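Dollholm Residents' Forum
Topic: Clearing the small table in the shared kitchen

kitchen_liaison
Residents are asked to clear plates, bowls and mugs from the small white table after meals. Packaged goods may stay along the back.
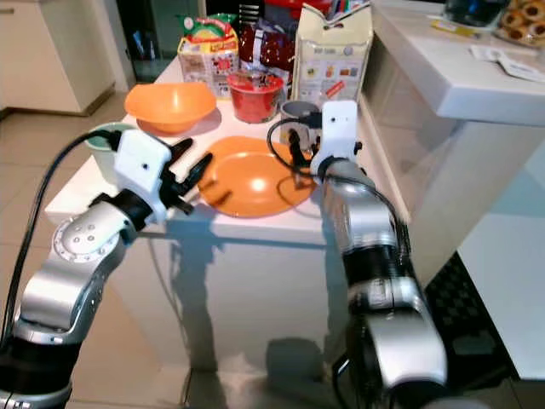 The orange plate and the grey mug should go back to the cupboard first – the bowls can follow.

medov50
I do not support this. Crockery left out is used sooner.

gavrila_k
I disagree with the previous reply. The table is too small for dishes and food together.

kitchen_liaison
Noted. The request stands until May.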